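Samcombe Guesthouse: Trash, Cans and Tidying Up
Questions guests ask me (and my answers)

I run a small guesthouse on the hill above Foncombe, and the same questions land in my inbox every season, so I finally typed them all up. If yours isn't covered, leave a note on the kitchen table and I'll get to it after breakfast.

Where does my trash go?
Every room has its own little bin, and you're welcome to fill it. When it's full, carry it down to the back porch and tip it into the big gray one. You don't have to bag it first. I used to ask for that, and I ended up with bags inside bags inside bags!

Do empty drink cans go in the room bin?
Please no. Cans go in the crate by the stairs, even the tiny ones. The little 200 ml soda cans are the worst for this, because they're so easy to drop in with the tissues and forget about. 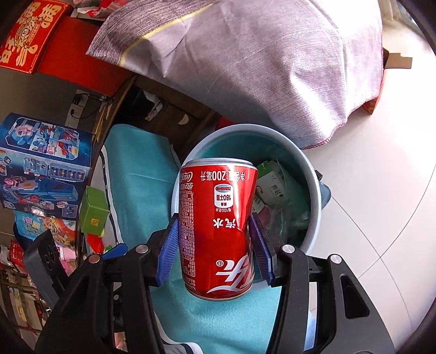
A 200 ml Coca-Cola can and a light blue bin with crumpled trash in it.

Should I crush my cans?
A gentle squeeze in the middle is fine, and it does help the crate last longer. Don't stomp them flat, though. The recycling yard at Furtună sorts by shape and the pancakes get sent back with the wrong load (and then I get a grumpy phone call). Leave the tab on too, it can go in with the rest.

Do I have to rinse them?
A quick swish under the tap, yes. It doesn't need soap. In July we get ants, and ants love soda more than anything else in this house.

What about juice and milk cartons?
Cartons go in the green tub next to the crate. Open the top, shake out the last drops and fold it if you can. If it won't fold, just shove it in — I'm not going to inspect it.

Is there a deposit on cans here?
No, sorry. I save them up and drive a load over when the shed gets full. Last year I took in 486 of them and bought a new doormat with the money, so thank you, everybody who stayed.

Can I eat and drink in the bedroom?
Sure, I do it myself. Just keep drinks off the pillows and cushions. The covers with stitched edges are a real pain to wash, and red soda labels or not, cola is brown when it dries.

How often do you empty things?
I come through every 3 days on longer stays and on the morning you leave. If you'd like it done sooner, hang the Troltometti tag on your door handle (it's the name of our old cat, long story) and I'll do it that afternoon.

I threw something away by mistake. Help?
Email me right away! Room bins go into the big one, and that sits on the porch until 17 o'clock, or five if you're like me and hate that kind of clock. After that it's on the truck and I can't get it back.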